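Two weeks with the Sestov hand grippers, and why I've gone off the Mayrhofers a bit

I promised I'd write this up in February and then didn't, so apologies to the three of you who kept asking. The short version is that I've been swapping between two pairs of hand-held grippers for our demonstration work, the old Mayrhofer ones and a new pair from Sestov, and I've come down on the side of the new ones, with moans. The long version follows, and it is quite long, so get a tea.

For anyone who wandered in from the bread posts: my day job is recording people doing ordinary tidying jobs with a gripper in each hand, so that an arm can later have a go at copying them. The gripper in your hand has the same jaws as the gripper on the arm. You squeeze, it closes, the computer writes down where your hand was and how far open the jaws were. Do that a few thousand times and you've got something to train on. That's the whole job, really, plus a truly silly amount of cable management.

The Mayrhofers

I have used these for so long that I've got a callus in the shape of the trigger. They're solid things. You could drop one down a flight of stairs (I have, one flight, carpeted) and it would carry on reporting its jaw position without a hiccup. The jaws are wide and flat with rubbery pads, and for boxes, mugs, books and anything else with two parallel sides they are lovely.

But they're heavy. You don't notice in the first ten minutes, and then somewhere after lunch your wrist starts to droop and all your recordings begin to look like they were made by somebody very sad. Lena Tomaszewski, who sits across from me and records far more than I do, went back through her own sessions and found she was taking nearly twice as long per go by the end of the afternoon. She put it down to being bored. I put it down to the grippers. We have agreed to disagree.

The other trouble is the pads. Anything thin and round just rolls between them. Pens, cutlery, cable, the handle of a whisk. You get it, you lift it, it spins, and now it's pointing at the floor and you've got to decide whether to keep the recording or bin it.

The Sestovs

These turned up in a box that was mostly foam. They're a lot more compact, and the jaws narrow down to a point, which I thought would be a pain and which I now love. You can poke the tip into a gap and close on one thing without scooping up its neighbours. For cloth it's brilliant! You can pinch the very edge of a tea towel and nothing else.

Setting up took me most of a morning. The tracking wants the plate on top to be dead level with the body before you calibrate, and the instructions show this with a drawing so small I had to take a picture of it and zoom in. I did the calibration four times. The first three gave me a left hand that believed it was several centimetres inside the table. The fourth was fine, and I have no idea what I did differently, so I've written down the time of day and what I was wearing in case it matters.

Weight: much better. I did a full afternoon and could still open a jar when I got home.

Trigger: stiffer than the Mayrhofer one, with a tiny dead spot at the start where you're squeezing and nothing's happening. You get used to it in a day. Then you go back to the old pair to compare and snap the jaws shut on everything like a crocodile.

Cables: we'll get to the cables.

The hat test

I wanted something that would be unfair to both pairs, so I picked the worst pairing I could find in the prop cupboard, a baseball cap and a wire stand. The job is to pick the cap up off the table and hang it on the stand without knocking the stand over. A person does this without thinking. With two grippers it's a proper puzzle. The cap has no flat sides, it squashes when you grab it, and the brim tips it forward the second it leaves the table. The stand is all thin rods and open gaps, so if you want to steady it you've got to catch one rod, and if you bump it at all it goes skating off.

I tried grabbing the crown first (bad, it crumples and you can't see what you've got), then the back strap (worse), then the brim, which is the winner. Pinch the brim with the right hand, hold a rod of the stand with the left, bring the cap over and lower it. The pointed tips make the left-hand part possible. With the flat pads I kept pushing the rod away as I closed on it.
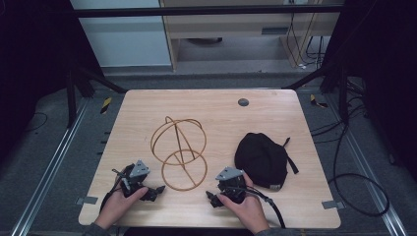 How the numbers came out

I know some of you only come for this bit. I did 100 goes with each pair, so 200 altogether, spread over several days so that I wasn't just measuring how tired I was. A go counted as good if the cap ended up on the stand and the stand was still upright, and I was strict about it. Leaning didn't count.

The Sestovs won comfortably. I'm not going to give you a percentage, partly as it's one person and one cap, and partly because I changed my grip a third of the way through the Mayrhofer goes and Lena says that spoils the comparison. She's right, annoyingly. What I can say is that the failures were different. With the Mayrhofers I mostly lost the stand. With the Sestovs I mostly lost the cap, as the tips hold such a small bit of brim that it can swivel while you're carrying it. It's a slower sort of failure and you can often rescue it, and I suspect rescues are quite useful to have in the recordings anyway.

Our main set, the one we've been building since before I got the new pair, stands at 3,646 recordings, all done with the Mayrhofers. We'd like it to be 4,000 before anyone tries training on it again. So there's now a slightly tense conversation going on over whether the last few hundred can be done with different jaws, or whether that muddies everything. I say mix them in and label them. Lena says keep them in a separate folder and think about it later. At the moment they're in a separate folder.

About those cables

Right. My one real moan. The Sestovs are wired, and the cable leaves from the back of the body, so when you turn your wrist over it comes round with you and gives a little tug. It's not a big tug. It is just enough that you start avoiding the movement without realising, and then all your recordings have the same slightly stiff way of turning. I only spotted it when I watched a batch back at double speed and saw that I'd been walking my elbow round like a chicken.

Things I've tried so far: clipping the cable to my sleeve (pulls the sleeve), running it up over my shoulder (fine until you sit down), and leaving lots of slack on the floor (fine until you stand up). The over-the-shoulder one is the best of the lot and I've been doing it with a bit of soft Velcro from the sewing box. If you've got a neater answer please leave it in the comments, I will try anything.

There is supposedly a wireless version coming. I asked Sestov and got a very polite email that didn't contain a date.

Software, briefly

I've been recording both pairs through Bremamum, as it's what we've already got and everyone in the office knows where the buttons are. It found the Sestovs straight away. The only hiccup was that it had left and right swapped, and stayed convinced of this through two restarts, until I gave in and unplugged both and plugged them in again in the other order. There's a tick box to flip them as well. I found it the day after.

I also gave the Grustico recorder a quick go since a couple of people recommended it under my last post. It's prettier, and the playback is miles better, you can scrub back and forth with the jaw opening drawn along the bottom like a sound wave. But it dropped the right hand twice in one session and didn't tell me until I'd stopped recording. I can live with ugly. I can't live with finding out at half past five that I've got an afternoon of one-handed hat hanging.

So which would I buy

If you do mostly boxes and blocks and you've already got the Mayrhofers, stay put. They're tough, the pads grip well, and your wrist will forgive you if you take proper breaks. If you do cloth, wire, cutlery or anything else fiddly, go for the Sestovs and budget a morning for the calibration and a strip of Velcro for the cable.

I'm keeping the new pair on my table and the old pair in the drawer underneath it, and next up is shoelaces, which Lena has already said she wants no part of. Jaw pads are next on the shopping list too. Someone in the comments mentioned cutting your own out of a silicone baking mat, and I've got one at home with a burnt corner that nobody would miss.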